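The cartridge came in a padded envelope with no note. Narendra Joshi turned it over twice and put it in the old handheld, the one with the hinge he had glued in January.

The title screen said Mirkura. He had not seen it in years. He had written the fishing part of it himself, back when Jomer was six people in two rooms over a dentist, and then the publisher asked for the whole game to fit on the smaller cart and the fishing part came out. So did the harbor, the night market and most of the second island. What shipped was a decent game about walking.

He pressed start. The boat came up to the dock at the same slow speed he remembered arguing over. Grasso had wanted it faster. Grasso had wanted everything faster, and he had usually been right, but the boat stayed slow because the island loaded while you rode in. 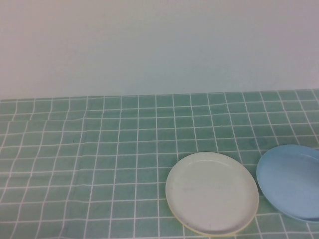
At the end of the dock, where the shipped game had a fence, there was a path.

Narendra set the handheld down and went to fill the kettle. When he came back the little captain was still standing there, shifting his weight from foot to foot, two frames of animation back and forth. He picked it up and walked him down the path.

The harbor was in. The frame rate dropped as soon as the water came on screen, down to something that hurt to look at, and the music stuttered along with it. The gulls were flat gray shapes with no wings drawn. He walked past the ice house and the net sheds to the bait shop, where Fumik stood behind the counter. Fumik was a heron in an apron. He had been Narendra's favorite thing in the game, and he had been cut on the last afternoon to save 246 kilobytes.

"You're late," said Fumik. "Tide's going out."

That was the old line. Narendra pressed the button to get the next one, which should have been the price of worms.

"I kept your rod," said Fumik.

He had not written that.

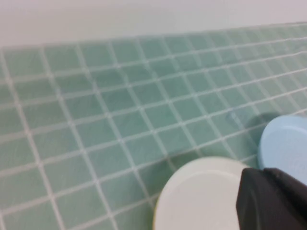

He took the rod down to the end of the pier. The casting still felt wrong, too heavy on the release, and he remembered the bug and how he had meant to fix it. It took him 30 casts to get a bite. The screen froze for a second and then showed a fish the size of a shoe, brown, with one eye in the wrong place.

He checked the menu for credits. They were the old ones, all six names, with Grasso's at the top and his own spelled wrong, the way it had been on the box.

It was past two in the morning. He still had Grasso's number somewhere, or had a number that used to be his - it was in the back of a notebook with the worm prices. He found the notebook in the second drawer and sat down again at the table. On the screen the tide had gone out and the boats were sitting in the mud, and Fumik had come outside to sweep the step.

Narendra saved the game and dialed.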